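## 4. Washing and drying small cloths (Skirkach 400)

Read section 3 first if the machine is new. Hoses on, transit bolts OUT. If the bolts are still in, stop now.

Covers tea towels, face cloths, muslins, anything small and flat. Not duvets, not bath mats -- see section 6.

1. Sort by colour. Printed cloths go with lights unless the print is new, then wash alone the first time.
2. Check the label. No label, treat as cotton and use the 4 key.
3. Shake each cloth out before it goes in. Folded cloths stay folded in the drum and the middle doesn't rinse.
4. Fill the drum loosely. A hand should fit flat on top of the load.
5. Powder in the left drawer, softener in the right. No softener on tea towels, they stop drying dishes.
6. Shut door, push till it clicks, press start.

**Caution:** door stays locked for a bit after the drum stops. Don't pull the handle. The catch is plastic and the spare (part 259) has to come from Skotholm.

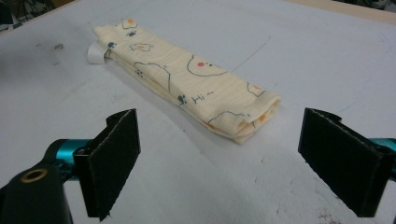 *Page last changed: May. Steps 8 to 11 rewritten, old spin table removed.*

### Spin and drying

7. Spin speed: 600 for thin cloths. Higher is fine for towelling but it sets creases in cotton and you'll be ironing.
8. Take the load out as soon as the light goes green. Left overnight it smells and you'll have to run it again.
9. Pull each cloth square by the corners while damp. Takes seconds, saves the iron.
10. Line dry if you can. Indoors, leave a gap between cloths and a window open.
11. Tumble dryer -- low heat only. Clean the fluff filter first. Every time, not when you remeber.

Note: the Pravuda dryer stacks on top of this machine but needs its own strap kit. Do not stack without it. Do not use the Kahraman kit, holes don't line up.

### Folding and putting away

12. Cloth must be fully dry. Feel the hem, it dries last.
13. For drawers: fold lengthwise, then again, until it's as wide as your hand. Smooth it each time.
14. For baskets and bags: fold once lengthwise, then roll from the short end. Not too tight.
15. Label or hanging loop on the outside if there is one, easier to find.
16. Newest wash at the back, use from the front.
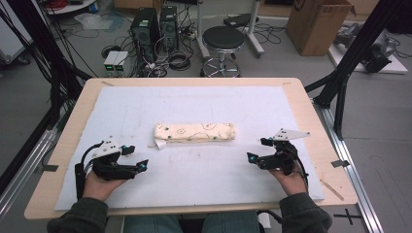 Roald Tveit writes that step 14 is fine for thin cotton but thick towelling wants rolling from the long side, and that he'd leave anything line dried indoors out for another hour before it goes in a drawer. Fair point about the hour -- will add to step 12 next time.

### If something's wrong

- **Cloths come out stiff.** Too much powder, or hard water. Halve the powder, run an extra rinse.
- **Grey marks.** Door seal needs wiping. Pull the fold of rubber back and get right in with a damp rag.
- **Small cloth missing.** Look in the door seal, then the filter. Switch off at the wall before opening the filter and put a tray under it, water will come out.
- **Drum won't spin.** Load bunched on one side. Stop, wait for the lock, spread it out, start again. If it still wont go, section 8.

Caution: never reach in while the drum is turning, even slowly.

Next: section 5, woollens.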